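Table Manners for Machines

I parked in the wrong lot, of course. The Kvam building has two, and the one I picked was behind a locked gate and a very long hedge, so I showed up at the Clustier open day ten minutes late with wet shoes and a granola bar in my mouth. Oranuch Tanasarn met me at the door, handed me a name sticker and said, "Great, you can have the five o'clock slot." I hadn't known there were slots!

Clustier teaches robots to tidy up. That's my version. The people who work there talk about manipulation and grasping, but what it comes down to is picking a thing up off a table and putting it down somewhere sensible, which my own kids have been refusing to do since they could walk. To teach a robot that, you need a huge pile of examples of people doing it. So the team spends its days moving small stuff around with grippers held in the hand, recording as they go.

I'd pictured a lab with glass walls and a hum. What I got was closer to a school craft fair — white tables, folding chairs, visitors asking where the bathroom was. I liked it right away.

Margit Hellström runs the sessions, and she talks fast, mostly with her hands. She took me through a tabletop before I was allowed near one. The objects get swapped all the time, she told me, and the collection is up to 318 pieces, a lot of it from discount stores and somebody's aunt's garage. Shiny, soft, skinny, wobbly, they want all of it. A plain block is a gift. A plant is trouble, what with the leaves getting in the way of everything. Cloth is worse.
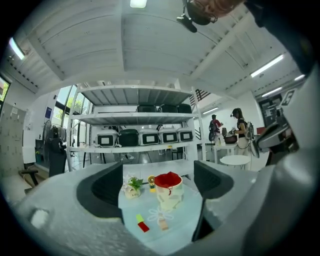
The gripper's view of a tabletop at the Clustier open day, with a block lying close to the fingers.

The flower drawn on the table caught my eye, with the little wooden block sitting inside it. Margit says drawn shapes give people a target, so that "put it over there" means the same thing to everyone. I asked if it had to be a flower. "No," she said, "but you try looking at squares all April."

The rice cookers got asked about more than anything else that day. There was a whole shelf of what looked like them, and one dad near me wanted to know if lunch was included. (It wasn't. There were cookies, and they were gone by the time I found the plate.) Oranuch told him kitchen things are where she'd like the project to end up, with lids and buttons and cords, all the fiddly business of an ordinary counter.

Then it was my turn. The gripper is bigger than you expect, and it changes how you think about your own hand. I wanted to use my thumb. I wanted to use my other hand. I had two ribbed fingers and that was it, and I went after a block like I was playing the claw machine at the boardwalk, too high and then too far left. On the third try I got it, and I said "ha!" out loud, and a girl who had to be in second grade looked at me with real pity. She'd done hers in one go.

My slot lasted 20 minutes and I got slower as I went. Oranuch says that's common. People start out grabbing, and after a while they begin to notice where the weight is and how close the next object sits. She doesn't mind a fumbled try, either. A robot that has only ever seen perfect pickups has no idea what to do when one goes wrong, and she'd happily keep most of my bad ones. I've never had my clumsiness so warmly received.

What I wanted to know, and kept asking in different ways, was when one of these would clear my kitchen table. Margit wouldn't bite. She told me a good session gives them 300 usable recordings, and that it takes a great many sessions before a robot handles even a block and a flowerpot with any confidence. She used to work at Koltard, on warehouse machines that lifted the same carton all day long, and she says a family breakfast is a much harder job than a loading dock. I believe her. I've seen my family's breakfast.

I stayed longer than I meant to, watching other people have their turn. An older man in a Zasport jacket was so careful that he held his breath the entire time, and his wife kept telling him to breathe. When he set his block down he stepped back, looked at it, and asked Margit if he could move it a little to the left.

She let him.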